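Workshop notebook, September, a bit after 7 in the evening

4 min read
11 shares · 3 comments

Okay, back on the indigo vat. I let this one sit for most of the summer and I'm paying for it now. Lifted the lid and got that flat, sour, wet-hay smell with no coppery bloom on top at all, and the liquid underneath was plain navy. It should be that murky yellow-green, like old antifreeze. So it's out of reduction, which I half expected, but I'd hoped to walk in and start dipping!

First reading on the strips was pH 9 or a hair under. Too low for the fructose vat, it wants to be up past 10 before anything good happens. Added lime in two small goes, stirred down the middle and dragged the stick back along the wall the way the Vaditz sheet tells you to, lid on, went and ate a sandwich. Came back to pH 10 and a little bit. Temperature was the other half of it. The bucket was sitting at 19 C because I'd shoved it against the outside wall (dumb, I know, I did the same thing last year). Moved it into the big cooler with hot water bottles packed around the sides and got it up to 41 by the time it was dark out. Added a spoon of fructose dissolved in hot water and left it alone. The leaving alone is the part I'm bad at.

Notes for whoever uses the cooler next: the drain plug weeps. Put a towel under it. The towel is going to turn blue and that's fine.

Meanwhile I did the scouring, which I always underestimate. The Humdale cotton has a ton of size in it, way more than the last bolt, and the first pot came out the color of weak tea. Second pot was better. I did 300 grams dry weight all together, soda ash and a squirt of the neutral soap, simmered for an hour and then let it cool down in the pot because I got distracted sorting the clamps. Somebody (me) put the clamps away with dye on the jaws and now they print little smudges. I sanded two of them clean and gave up on the rest.

Test strips, once the vat finally turned:

Strip A, one dip, a minute under, aired until it quit changing. Pale, kind of a dishwater blue, some streaks where I let it touch the bottom and pick up sludge.

Strip B, three short dips with airing between. Much nicer! Even, and deeper than I thought I'd get out of a tired vat.

Strip C, one long dip, about 11 minutes, just to settle the argument. It's darker than A for sure, but it crocks like crazy. I rubbed it with a white rag and the rag came away blue. So short dips win again, and I'm writing it here in big mental letters so I stop relitigating it every fall.

The thing I really want to figure out is the light end. Everybody chases the dark blues and I love those too, but the order for Wibisono is all pale stuff, and pale is where every mistake shows up. You can't bury a streak under six more coats. My plan is to pull a jug off the good vat into a second bucket of warm lime water with a pinch of fructose (so it doesn't oxidize the minute it goes in) and do the pale pieces in that, two or three dips each. A weak vat dipped several times should beat a strong vat dipped once. I think. Strip D is for tomorrow.

Also wet out the cloth longer. I gave it ten minutes tonight and there were still dry spots in the folds. Overnight would be better, and squeeze it, don't wring, the wringing leaves those little lightning marks.

Other bits: we're low on lime, the Vatance bag is down to the folded-over part. The good stick is cracked. The rinse hose leaks at the tap end again. White vinegar, buy two jugs. And the swatch book needs a new spine before it drops September all over the floor.

Target for the pale end is a light blue with a bit of gray left in it, nothing minty.

Lid on at 10:30, hot water bottles refilled. Smells better already. 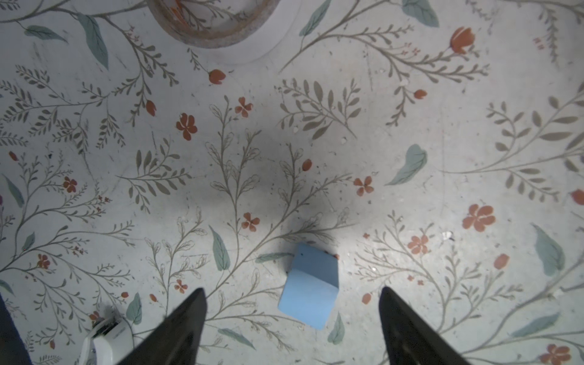
I'd hold off on the second bucket until you've skimmed the first one, because sludge comes over with the jug every time and settles on pale cloth worse than on dark. Let it stand an hour after stirring, and take from the middle.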